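Write the Task Rule Before the Recording Starts

By Leire Olmedo
May 25, 2025

Most written procedures for collecting manipulation data with hand-held grippers cover the hardware well and the task badly. The Brarkia procedure, which I helped draft and still use, spends eight pages on calibration, cable checks and battery handling. It gives two sentences to what the operator is supposed to do with the object. My view is that the proportion should be closer to even, and that any group sharing data with another group should be required to publish its task rules along with its calibration files.

In December we audited 1,715 episodes collected at two sites, Gralton and Bunberg. Both sites had the same tools and the same task sheet. The sheet said "open the drawer." At Gralton, an episode ended when the drawer front had cleared the cabinet. At Bunberg, operators pulled until the drawer came out and then set it down. Each reading was reasonable. Mixed together under one label, they were close to useless for training, and the relabeling took longer than the collection had.

Calibration did not cause any of this. Every file passed the geometry check. A timestamp can be correct to the millisecond while the label attached to it means one thing in one building and something else in the next.

What a task rule should contain

A usable rule states the start condition, the end condition and the permitted contacts. It should fit on one page. Anything longer will be skimmed, and operators will go back to asking whoever sits nearest.

The start condition must name the position of every part that can move. "Cabinet on table" is not enough for a cabinet with removable drawers. If one drawer may start outside the cabinet, the rule must say so, and must say where it may lie.

The end condition must be something a reviewer can judge from the recording alone. "Drawer fully closed" fails this test for clear plastic, where the front lip and the edge of the compartment are hard to tell apart under strong light. "Both fingers open and withdrawn after contact" can be checked.

Permitted contacts are the part most often left out. Operators steady a light cabinet with the free hand or push it back with a knuckle. I would allow this, provided the episode is tagged. A ban sounds stricter, but in my experience it produces untagged contact.

Minimum conditions for small-parts cabinets

The following are the conditions I would make mandatory for drawer tasks. They are stricter than the Delaunay checklist that many groups copy, particularly on lighting.

1. Record the cabinet angle relative to the table edge for each session. Vary it between sessions on purpose.

2. State whether the episode begins with a drawer outside the cabinet. Clear drawers on a white table have very little contrast, and a reviewer should know to look for one.

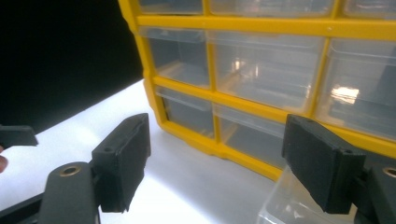 3. Keep reflections in the data, but log the lamp positions. Removing all glare gives clean recordings that do not resemble any workplace.

4. Have a second person label 70 episodes from each site before the full run begins. If the two sets of labels disagree, rewrite the rule and discard the trial batch.

The usual objection

The objection I hear is that strict rules reduce variety, and variety is what these datasets are for. I think this confuses two kinds of variation. Differences in approach angle, speed and grip are useful and should be left alone. Differences in what counts as finished are labeling errors. A task rule should constrain the second kind only.

There is a cost. Writing the rule and running the trial batch takes around two days per task. For a group with a long task list, that is a real delay, and I would accept a shorter list in exchange. The Brarkia procedure is due for revision, and I have proposed that the calibration section be moved to an appendix so that the task rule comes first.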